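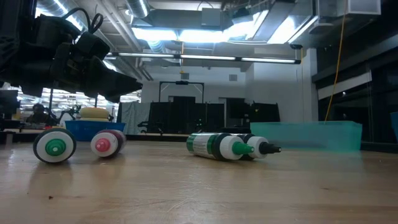 Gronitz Open Day Recordings: README

Contents
389 episodes of a single robot arm working with squeeze bottles on a tabletop, recorded during the open day at the Gronitz lab on 11th January. Visitors picked the target bottle and the operator started the run. Setup and reset periods have been removed.

Task
Pick the named bottle from the table and release it in the named bin. Bottles start on their sides. Starting positions were set by visitors and follow no fixed grid, so close pairs and partly hidden bottles are common. An episode ends on release or at 36 seconds.

Layout
episodes/ one folder per run, numbered in order of recording
labels.csv target, bin, outcome, operator note
splits/ train and test lists; test holds 91 episodes

Outcome codes
0 target released in the named bin
1 target released elsewhere
2 wrong bottle
3 timeout or operator stop

Known issues
Lighting was not controlled. The tabletop is glossy and shows reflections. People may be visible in the background.
Operator notes are free text and were not checked for spelling.
Code 2 was applied inconsistently in the morning session. Relabeling is planned for March.
Joint logs use the Bastos format. The Storcombe reader opens them, but drops the gripper channel unless run with --keep-aux.

Use
Research and teaching only. Do not try to identify visitors.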